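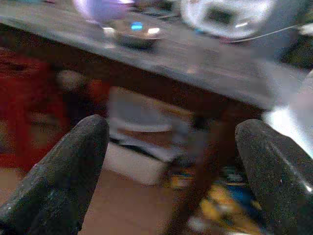

Ticket: Wrist view policy drops to near zero on bowl pick-up after retrain
Project: Carnach
Opened by: Bhavana Kurian
Assigned to: Murali Chowdary
Status: Resolved
Priority: Normal

Bhavana Kurian, 09:40
The policy retrained on the December demos no longer goes for the metal bowl. The arm moves off the start pose, swings towards the table and then hovers short of the near edge. The old checkpoint on the same arm is fine. Training loss looks normal. Both runs used 200 demos and the same config, apart from the new blur filter in preprocessing.

Murali Chowdary, 10:15
Which threshold did you use for the filter?

Bhavana Kurian, 10:22
50. It is the default in the Jomness branch. Frames scoring under that are thrown out before training.

Murali Chowdary, 11:05
Ran the filter on its own and listed what it removes. Nearly all of it comes from the approach, when the wrist is moving fastest. In those frames the tabletop is smeared and the things on the floor under it are only patches of colour, but the bowl's rim still shows as bright spots and both fingertips are easy to make out. The policy needs those frames. Without them it sees the start pose and then the slow part over the bowl, with nothing in between.

Ashwin Pillai, 11:30
Could it be the exposure instead? The right side of the wrist view is blown out in places and the white object at the back of the table is washed out too. We had trouble with that on Arumugam.

Murali Chowdary, 11:48
Checked. The old checkpoint was trained with the same lighting and it works, so I am leaving exposure alone for now. Please open a separate ticket if you want it looked at.

Murali Chowdary, 14:20
Retrained with the filter off and everything else unchanged. The arm reaches the bowl again. Also tried the filter at a lower threshold. That was better than 50 but still stopped short on some starts, mostly the ones furthest from the table.

Usha Mathew, 14:55
Is there any reason to keep the filter? It was added to get rid of corrupt frames after the cable fault.

Murali Chowdary, 15:10
Corrupt frames should be caught by the checksum. The blur score can't tell a bad frame from a fast one. I suggest we log the score and stop dropping on it.

Usha Mathew, 15:14
Agreed. Go ahead.

Murali Chowdary, 16:35
Change merged. blur_drop is now false by default and the score is written to the episode metadata. Datasets built with the old setting need rebuilding from raw. Bhavana, yours is queued.

Bhavana Kurian, 17:50
Rebuild finished, frame counts match raw. Closing.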